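Dewanti Pelupessy has spent nearly 30 days with Pyo, the two-handed, two-legged robot that Hanodbridge rents to small workshops, and she is still excited. "I'd have been happy if it could hold a tray," she says. "I got so much more to play with!" 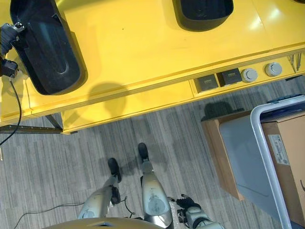 "The hands are the best bit — proper fingers, so you can try it on the things you already own." She began in March by reading the manual, all 100 pages of it.
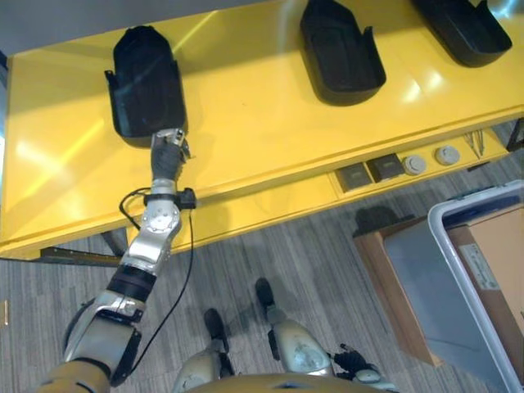

Grikberg has tried the kit too, and wrote to her that the setup screens need work. Dewanti agrees, and would like larger buttons on them.

"Cloth is my favourite test, though. It never folds the same way twice, so you learn loads."

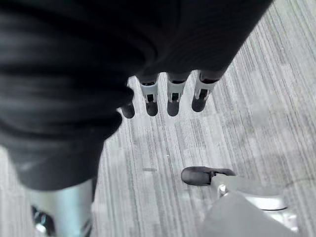 "And I keep going back to the trays, changing one small setting and running it again." She has asked to keep the kit for another 4 weeks.
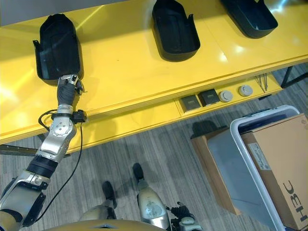

Pyo at the yellow table, with three black trays.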